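Gumulness Matte White Wall Panel

Home / Walls and Surfaces / Panels / Smooth finish

Sold by the sheet. Pickup or delivery, Thursday runs only.

We held off stocking this one for a while. Every supplier who walks through the door has a white panel that "hides everything" and "never needs repainting", and we've sent most of them home with their samples. The Gumulness is on the page because it did a few jobs well enough in our own workroom. It did not do all the jobs on the maker's list, and we've left those off.

What it is
A smooth, matte, off-white sheet for covering a tired wall behind a bench, desk or shelf. There is a very slight cool grey in the colour. Put it beside a warm cream and you will see the difference straight away, so order the sample first.

What the maker says, and what we think
"Glare-free." Less glare than gloss, sure. Under a bare bulb you still get a bright patch in the middle.
"Blends with any existing wall." No. Next to old plaster it looks like a smooth panel next to old plaster. If the change in texture bothers you, do the whole wall or use a trim strip.
"Installs in 30 minutes." Yaa Gyamfi put up our first sheet and it took her 55, with a second person holding the far end. She has done this before.
"Wipes clean." Pencil and fingerprints came off with a damp cloth. Marker left a ghost.

Shadows
Customers ask about this more than anything else. A plain pale surface shows every shadow that falls on it, and anything standing close to the wall or hanging over the bench will leave soft grey shapes across it. Some people like that. If you're buying it as a backdrop for small product photos, move your lamp before you decide the panel is dirty. We have had two returned as "stained" and both were spotless.

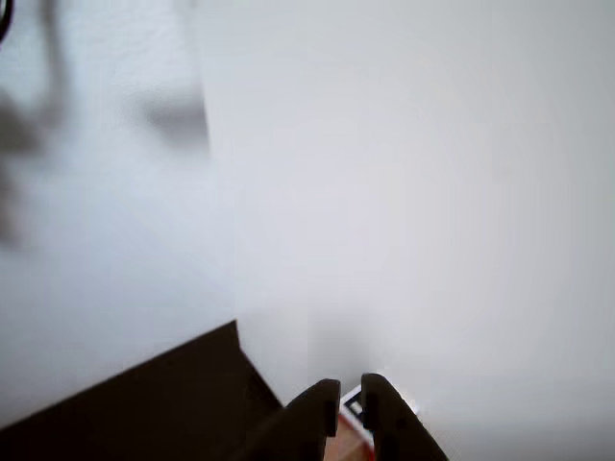
Dark gear beside it looks darker than you'd expect, and loose cords stand out. Azucena Cisneros on our counter suggests running them behind the sheet before you fix it, and we'd second that.

Price and extras
Panel, per sheet: $29
Dramani trim strip: $2 each
Asteck adhesive: see Glues and Fillers
Cut sheets can't be returned.

Customer comments
"Fine. Not the miracle the brochure promised, but fine." Selorm Sowah
"Colour is colder than I wanted. Should have got the sample." Comfort Tetteh

The Skinimton textured version is on order for June. We haven't tried it yet and won't take deposits until we have.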